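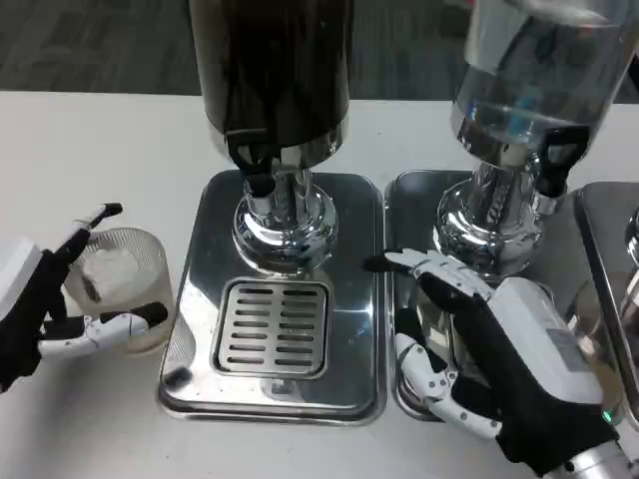

Cold beverage dispensers should be cleaned at the end of each service and descaled every 200 fills. Close the tap, lift the container off its base and empty it into a sink. The drip tray is a separate job: on the rectangular stainless steel type, the slotted grate sits in the front half, below the spigot. Lift out the grate and scrub the slots with a soft brush — no steel wool, which dulls a mirror finish.

Wash the tray in warm water and mild detergent, rinse, and dry with a lint-free cloth. Wipe the chrome base with a damp cloth only. Flush the tap with 3 cups of clean water, working the lever fully open and closed. Refit the grate, then the container, and check for drips before filling.

Dellari Catering Supply | Contact: Dougal Urquhart, ext. 46 | © 2025 | Back to top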